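How Do Screws Hold Things Together?

Science for Kids > Everyday Things > Screws

Look under a chair, behind a light switch or on the bottom of a toy that uses batteries. You will probably find a screw. Screws are small and most people never think about them, but a lot of the things in your home would fall apart without them.

What is a screw?

A screw is a metal rod with a ridge that winds around it from one end to the other. The ridge is called the thread. The top of the screw is called the head, and it has a slot or a hole in it so that a tool can grip it and turn it.

Scientists call the screw a simple machine. A simple machine changes a push or a pull to make a job easier. Ramps, levers and pulleys are simple machines too.

A ramp wrapped around a stick

The thread of a screw is really a long, thin ramp. You can see this for yourself with a piece of paper and a pencil.

Cut a piece of paper into a right triangle (a triangle with one square corner). Make the bottom edge longer than the side. Color along the sloping edge with a marker. Now hold the short side against the pencil and roll the pencil so the paper wraps around it. The colored edge makes a spiral, just like the thread of a screw.

Think about walking up a hill. A path that goes straight up is short but hard. A path that winds around the hill is much longer, but each step is easier. A screw works the same way. You turn it many times, and each turn moves it only a little way into the wood. Turning is the long, easy path.

Why doesn't it slide back out?

When a screw is tight, the thread presses hard against the material around it. The two surfaces rub together, and the rubbing force is called friction. Friction stops the screw from turning by itself. If you pull straight up on the head, the thread is hooked under the wood all the way down, so it holds.

A nail has no thread. It stays in only because the wood squeezes its sides. This is why you can pull a nail out with a hammer, but you have to unscrew a screw.

Shaking can beat friction. A screw in a washing machine or a bicycle gets shaken over and over, and it may turn a tiny bit each time. After many months it can be loose. People who build machines sometimes put a drop of special glue on the thread, or slip a springy washer under the head.

Who thought of it?

Nobody knows who made the first screw. More than 2,000 years ago, people in Greece and Rome used big wooden screws in presses, to squeeze oil out of olives and juice out of grapes. Large screws inside tubes were used to lift water from rivers into fields.

Small metal screws came much later. For a long time each one was cut by hand with a file. This was slow, and no two screws were quite the same. If you lost one, you could not just put in another. In the late 1700s, inventors built better machines for cutting threads, and screws became cheaper and more alike.

A visit to a repair shop

Kamlesh Maurya fixes sewing machines in a shop called Rastogi. Behind his bench there is a cabinet with 121 small drawers, and most of them are full of screws. Each drawer has a label with the width and length.

"Children always ask me why I need so many," he says. "If the screw is too long, it pokes out and catches the cloth. If it is too short, it comes loose. There is only one right drawer."

He counted the screws in one old factory machine last August, when the shop was quiet. There were 648, and he put each one back where it came from. He keeps them in egg cartons while he works, so they stay in order.

Different heads for different jobs

The head of a screw tells you which tool to use.

Slotted: one straight line across the top. This is the oldest kind you are likely to find. The screwdriver can slip out of it sideways.

Cross: two lines that meet in the middle. The tool stays in the center more easily.
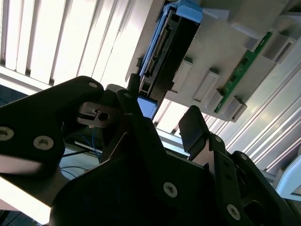
Socket: a hole with six sides, called a hexagon. You turn it with a bent bar called a hex key. Socket screws can be made very tight, so they are used a lot in bicycles, furniture and machines.

Star: a hole with six points. You may see these on phones and computers.

The shape under the head matters too. Some screws sit on top of the surface. Others drop into a hole that is wider at the top, so the head does not stick out and scratch you or snag your sleeve. A hole like that is called a countersunk hole.

Which way do I turn it?

Most screws get tighter when you turn them clockwise, the same way the hands of a clock move. They get looser when you turn them the other way. Many people remember this with the words "righty-tighty, lefty-loosey."

A few screws work backward. The left pedal on a bicycle is one. If it had an ordinary thread, pedaling could slowly unscrew it.

Try it

You will need a block of soft wood, 3 screws of different lengths, a screwdriver that fits and a grown-up to help. Ask the grown-up to start a small hole for each screw.

1. Turn the shortest screw into the wood. Count the turns until the head touches.
2. Do the same with the other 2 screws.
3. Write down your numbers. Did the longest screw need the most turns?
4. Rub a little candle wax on the thread of one screw and try it again in a new hole. Was it easier to turn?

Words to know

Thread: the ridge that winds around a screw.
Friction: the force you get when two surfaces rub together.
Washer: a flat ring that goes under the head of a screw.
Hexagon: a shape with six sides.

Written by Kusum Rana

Next: How Do Zippers Work?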